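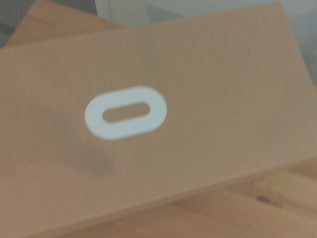 4.2 Pose estimation from the wrist view

The approach controller described in Section 4.1 stops with the tool above the part and hands over to the wrist camera. From this point the overhead camera is ignored. Its calibration drifts over a working day, and the arm blocks most of its view in any case. All pose estimates used for the final descent come from the wrist stream.

The estimator has to return a planar position and an angle for a flat part with an elongated slot. Height is taken from the arm's kinematics and the known board height, and is corrected on contact. We assume that the part lies flat. Parts that lean on a board edge are rejected by the shape check described below and passed back to the task planner.

Segmentation is done in two steps. A small network, trained on 1669 labeled wrist images collected at the Traltalville site, gives a coarse mask for the part. The mask is then refined by a color threshold whose level is set from the pixels just outside the coarse outline. We tried a single fixed threshold first. It was enough under the lamps at Traltalville and failed at Leslow, where daylight from one side raised the brightness of the wood on that side of the board. Setting the level locally removed most of these errors and added little to the run time.

Figure 2 shows a typical input. The part is a white oval ring on a pale wooden board, and the slot in its middle shows the wood behind it. Contrast between part and board is high, but the image is soft, and the outline is spread over several pixels. The faint darker patch on the board below the ring is the kind of mark that the earlier blob detector sometimes merged with the part, mainly when the shadow along the lower edge of the ring was strong. The network mask does not include such patches in most cases, and the local threshold drops the remainder.

After segmentation we fit two stadium shapes, one to the outer contour and one to the slot. Each is described by a center, a length, a width and an angle. The fits are done separately and then compared. If the centers disagree by more than a set tolerance, or if the angles differ, the frame is discarded and the next one is used. This check is simple and catches nearly all partial masks. It also catches tilted parts, where the slot appears narrower than the model allows.

The final angle is a weighted mean of the two fits. We give the outer contour more weight because its straight sides are longer. The slot fit is mainly useful for position. Shadows fall on different sides of the inner and outer edges, so the two centers tend to be pulled in opposite directions, and averaging them cancels part of the error. A part with this outline looks the same after a half turn. The estimator therefore reports the angle over a half circle only, and the planner picks whichever of the two equivalent grasps needs less wrist rotation.

We considered using the board as a second reference. Its edges are often in view and are long enough to give a good angle. However, the pieces of wood in the work area are not always aligned with each other. In Figure 2, a second piece lies at a different angle beyond the top edge of the main board, and more wood can be seen at a lower level to the right. A line detector run on images like this one returns several strong candidates, and choosing the wrong one gives an error much larger than the one we want to correct. Board edges are now used only by the collision model, which treats every detected edge as a possible step in height.

Small dark spots were a separate problem. The spot at the lower right of Figure 2 is an example. In the Brallex planner, which we used as a starting point, any compact dark region was a candidate for a peg hole and could be selected as an insertion target. We added a test on the height of the surrounding surface, taken from the work cell model, and a second test that requires the candidate to be seen in 11 frames in a row while the camera moves. Blurred spots on lower surfaces fail the first test. Noise and passing shadows fail the second.

The estimator runs in its own process and publishes to the controller over shared memory. Every estimate carries the time stamp of the image, and the controller looks up the joint state recorded at that time. An earlier version paired each estimate with the newest joint state. This produced a small offset along the direction of travel that we first took for a hand-eye calibration error, and it led to several recalibrations that changed nothing. We suggest checking time stamps first when an offset changes sign with the direction of motion.

During descent the estimates pass through a filter with a Khokhar gate, which ignores any measurement too far from the predicted pose. If the gate rejects several measurements in a row, the arm holds its height and the filter is restarted from the next valid frame. Below a fixed height the part no longer fits in the view. The last filtered pose is then frozen, and the remaining motion is done without vision under the force limits given in Section 4.3.

Figure 2. Wrist camera view of the slotted ring on the board, used as input to the pose estimator.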